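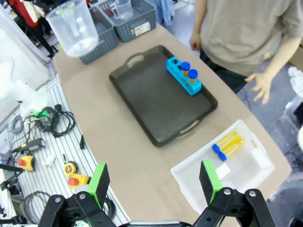 Worance, April

Vurka gripper kit with the wrist camera – anyone running one?

benchrat_20
We've had the Vurka kit on our arm for a month and I said I'd write it up. Two-finger gripper, wrist camera, pick-and-place software, green finger pads. The job is capped test tubes with yellow liquid, between a rack on a tray and a plastic bin. Picture is from the wrist camera.

Good: the mounting plate fit the first time. The camera view is wide enough that you get the whole tray and still have the fingertips in view, so you can see what you are about to grab. Setup took an afternoon, most of it cable routing.

Bad: the manual. Page 7 refers to a calibration screen that my version doesn't have. Also clear things. Tubes with blue caps are fine, the software finds the cap. A clear measuring cup it mostly ignores.

Price was 416 with the camera, plus shipping. Ask if you want settings.

Mertens_fan
How is it on tubes lying down? I see two in the bin side by side. Our old gripper would grab both or neither.

benchrat_20
Mixed. I logged 103 picks out of the bin with tubes lying flat and 20 failed. Most of the failures were tubes lying against each other like those two. From the rack I don't have a proper log, but it's a lot better.

quillon
20 out of 103 is not good. I wouldn't call that ready for anything with liquid in it. I sent mine back after two weeks and bought a Bositz. Costs more, but the fingers are narrower and it gets between tubes.

benchrat_20
The Bositz price didn't include a camera when I looked. Once you add one you're at nearly double. For a teaching bench I can live with a retry.

quillon
Depends what your time is worth. I spent two evenings on hand-eye calibration with the Vurka and it drifted again when I took the gripper off to clean it. Never had that on the Bositz.

tamsin_k
Are those the stock pads? Mine came plain black and they slip on anything smooth. The ones in the picture look like they have a gray foam face on the left finger.

benchrat_20
They're the soft pads, sold separately. Get them. If you reorder, ask for the pair – they sell singles too and it's easy to end up with one.

Jurgita Lūse
I teach with two of these kits. The drift quillon describes went away for us once we used thread locker on the camera bracket and stopped removing the whole assembly for cleaning. The pads come off on their own. For tubes lying together, lower the closing speed and approach from the cap end. It won't fix all of them.

I do agree about the manual. Support sent me a newer PDF when I wrote to them, and the calibration section is different.

benchrat_20
Thanks, I'll try the cap end approach. Could you post which version the PDF is?

Mertens_fan
Also interested in the PDF. And has anyone tried it with the bin raised up a bit? I keep touching the rim with the knuckles on the far side.

quillon
I tried that. Helped with the rim, did nothing for the double grabs. Still say return it if you're inside the window.

tamsin_k
Ordered the soft pads. Will report back.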